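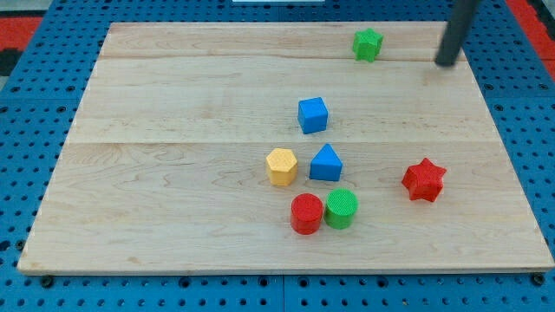 À partir de quel âge un jeu de formes géométriques convient-il ?
Dès 2 ans pour la manipulation libre, un peu plus tard pour le tri par forme et par couleur.

COMMUNIQUÉ DE PRESSE – octobre

Okden lance Billora, gamme de blocs de forme et de plateaux en bois pour les structures d'accueil

Okden, fabricant de matériel éducatif, annonce la mise sur le marché de Billora, une gamme de blocs en plastique à surface texturée destinée aux crèches, aux écoles maternelles et aux ludothèques. Elle comprend des cubes, des cylindres, des étoiles, des prismes triangulaires et des prismes hexagonaux. Les teintes sont limitées au rouge, au vert, au bleu et au jaune.

Le quadrillage fin appliqué aux faces facilite la prise en main et réduit le glissement sur les surfaces planes. Une même forme peut exister en plusieurs couleurs – le cylindre et l'étoile, par exemple, en rouge et en vert – ce qui permet de dissocier les deux critères de tri au cours d'une même séance.

Les blocs s'utilisent sur un plateau rectangulaire en érable clair, à veinage apparent. Le plateau peut être posé sur une table ou installé sur un panneau perforé bleu, vendu séparément.

La gamme est proposée en deux conditionnements :
Coffret individuel : 14 blocs, un plateau, une notice.
Coffret collectivité : 156 blocs, sans plateau, avec bacs de rangement.

Les pièces se nettoient à l'eau savonneuse. Le plateau s'essuie avec un chiffon humide et ne doit pas être immergé. Les blocs endommagés peuvent être remplacés à l'unité, par forme et par couleur.

La distribution est confiée à Dewulf pour les collectivités et à Madance pour les magasins spécialisés. Un premier lot de 100 coffrets individuels est disponible dès ce mois d'octobre. Les commandes de coffrets collectivité sont ouvertes aux mêmes conditions.

Fiches techniques et tarifs sur demande auprès du service de presse d'Okden.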